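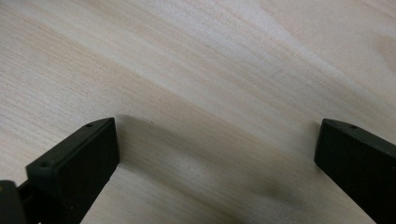 Gripper fingers open over the worktable.

Paid participants wanted: hand-held gripper sessions

Dotside is looking for 34 adults to show household tasks to a robot by hand. You do the task with a gripper in each hand, and the recordings go into training our Nunby arm. No technical background is needed.

Sessions last 65 minutes, with a 15-minute break that is also paid.

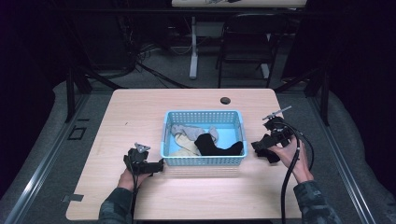 Most of the work is laundry and tidying. You will repeat the same short task many times, at a normal pace, starting from a slightly different layout each time. Socks in a plastic basket are typical, and the gray, black and yellow ones may be piled on top of each other. Both grippers can have cables on them, so you need to be comfortable working with your arms a little restricted. Mistakes are fine. Finish the attempt and tell the operator.

You should be 18 or older, able to stand for the full session, and free of wrist or shoulder injuries. Left-handed people are welcome. 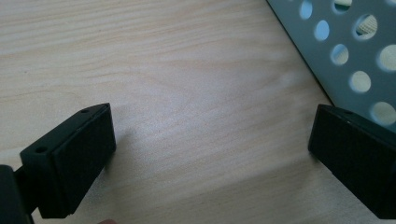 How to apply

Write to Bakari Biwott at the Shemweta office by November 10, 2023. Give your height, which hand you write with, and the hours you are free.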